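**Progress Report to the Jakab Fund**
**Grant: Ruldale Handcraft and Home Enterprise Program**
**Submitted by: Shufen Dai, Program Manager, Batirlow Community Development**
**Date: 10/10/2025**

## 1. Purpose of this report

This is the second progress report under the current grant. It covers the period from the close of the March report to the end of last month. It sets out what was delivered against the agreed work plan, where delivery fell short, how funds were used, and what the program will do in the next period. Two changes to the work plan are put forward for the Fund's approval in Section 7.

The program supports people in Ruldale who make small goods at home and want to earn a regular income from them. Most participants make personal accessories, household textiles or greeting cards. Very few had sold anything outside their own circle before joining. The grant pays for training, a shared materials store, help with pricing and record keeping, and a stall at the Drellora covered market.

## 2. Enrollment and attendance

The program enrolled 40 participants, in line with the target in the grant agreement. All places were filled before the first training block began, and a waiting list was opened. Two participants withdrew during the period. One moved out of the area and the other took a full-time job. Both places were offered to people on the waiting list and accepted.

Attendance at the daytime sessions was steady. Attendance at the evening sessions dropped after the bus timetable changed in early summer, when the last service from Drellora to the east side of Ruldale was moved forward. Participants who relied on that service had to leave before the session ended. The evening sessions now start and finish earlier, and attendance has recovered in part. The program office will keep this under review and has written to the bus operator.

Child care was offered at every daytime session. Demand was higher than planned, and the overspend on this line is explained in Section 6.

## 3. Training

The training plan has four blocks:

- Block 1: Costing and pricing
- Block 2: Basic bookkeeping and tax registration
- Block 3: Product finish, safety and labeling
- Block 4: Selling in person and by mail order

Blocks 1 and 2 were completed in full. Block 3 was completed for the daytime group and is still under way for the evening group. Block 4 has not started and is scheduled for the next period, as agreed.

Costing and pricing was the block that participants rated most useful in their written comments. At entry, the usual practice was to set a price by looking at a similar item in a shop and going a little lower. Labor was left out almost entirely. Each participant has now prepared a cost sheet for at least one product, showing materials, time, packaging and a share of stall costs. In many cases the sheet led to a higher price. In others it led the maker to drop a product that could not be sold at a price covering the hours spent on it. A few participants found this discouraging, and the trainer held individual meetings with them to look at simpler versions of the same product.

The bookkeeping block ran over its planned length. The written material assumed that participants already kept household accounts on a computer, and many did not. The trainer prepared a paper version of the ledger during the block, and most participants have chosen to stay with it. The program has no objection, provided the records are complete and can be checked.

## 4. Materials store

The shared store opened on schedule in the ground floor room at Batirlow. It holds ribbon, elastic, thread, card stock, fasteners, backing fabric and packaging, bought in bulk and sold to participants at cost. Stock is recorded on a card system, and a full count is made at the end of each month.

Two problems arose. The first order of elastic was of uneven quality and part of it was returned for credit. The supplier took a long time to issue the credit note, and the store was without narrow elastic during that time. A second supplier has been approved so that this does not happen again. The other problem was damp along the outer wall of the room, which marked the lower boxes of card stock. The shelving was moved, the affected stock was written off, and the landlord has repaired the gutter. There has been no further damage.

## 5. Market stall and sales

The stall at the Drellora covered market opened as planned and trades on Saturdays. Participants work the stall in pairs under a rota drawn up by the program office. A total of 342 items were sold during the period. Accessories made up the largest share, followed by greeting cards. Household textiles sold slowly, and the participants concerned believe that the stall is too small to show them properly. Larger pieces are folded on a shelf and customers rarely ask to have them opened.

Table space is charged at a low flat rate, which goes toward the market fee. The rate does not yet cover the full fee and was not expected to at this stage. 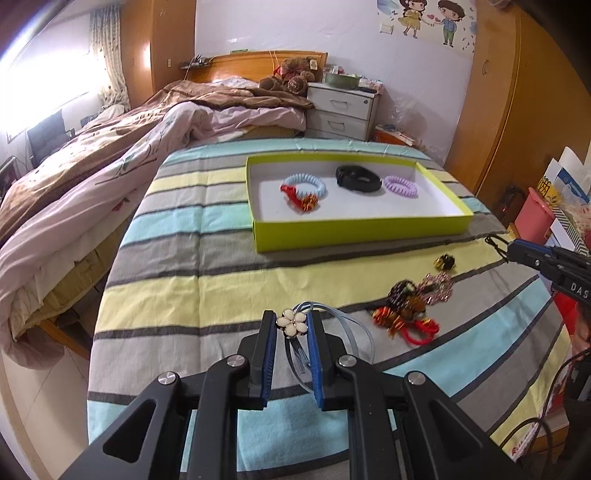 Personal accessories present a particular difficulty in pricing and display, as small items vary a good deal in the work they require and customers tend to expect one price for everything on the table. The Block 3 trainer therefore asked participants to sort accessories by how they are made before deciding how they should be shown. Coiled hair-tie bracelets, such as the light blue one with the red tassel and the plain lavender one in the green box lid, may look alike to a customer, but an added tassel or charm has its own cost in parts and has to be costed separately. Ribbon pieces raise another question. A flower ornament with long loops of pale blue ribbon needs to hang freely if the loops are to be seen, and will be crushed if it is packed flat with other stock. The stall will be fitted with a rail for pieces of this kind, and shallow trays will be used for bands and bracelets. The labeling section of the block was also revised to cover small parts and the information that must go with items likely to be bought for children.

Customer comments have been collected on cards at the stall. The most frequent request was for card payment. The stall took cash only for most of the period, and participants reported lost sales as a result. A card reader was obtained late in the period and its use will be reported on in full next time. Several customers asked whether items could be made to order in school colors. Three participants have agreed to accept orders of this kind on a trial basis, with a deposit taken at the time of order.

## 6. Use of funds

Spending for the period was within the total approved. Three budget lines differed from plan:

- **Child care** was overspent, owing to the higher demand described in Section 2.
- **Training fees** were underspent, as Block 3 has not been completed for the evening group. These costs will fall in the next period.
- **Travel** was underspent. A planned visit to a similar program was postponed at the host's request and has not been rescheduled.

The written-off card stock was charged to the store's contingency line. No other losses were recorded. Full accounts, with bank statements and receipts, have been sent under separate cover.

## 7. Changes requested

The program asks the Fund to approve the following:

1. A transfer from the travel line to the child care line, to cover the overspend in this period and expected demand in the next. The total grant would not change.
2. An extension of the Block 3 schedule for the evening group, to be completed before Block 4 begins.

A written decision before the evening group resumes would allow the trainer's contract to be extended without a break.

## 8. Plans for the next period

Block 4 will be delivered to both groups. The mail order section will include a practical exercise in which each participant packs one product, posts it to the program office and reviews its condition on arrival. The stall will continue on Saturdays, and the office has applied to the market manager for a wider pitch, chiefly for the benefit of the textile makers. A decision on that application is expected before the winter fairs.

The program office will also begin individual review meetings. Each participant will be asked to bring a cost sheet, a current ledger and a short statement of what they want from their business over the coming year. The results will be reported to the Fund in summary form, without names.

Questions on this report should be sent to Shufen Dai at the Batirlow office.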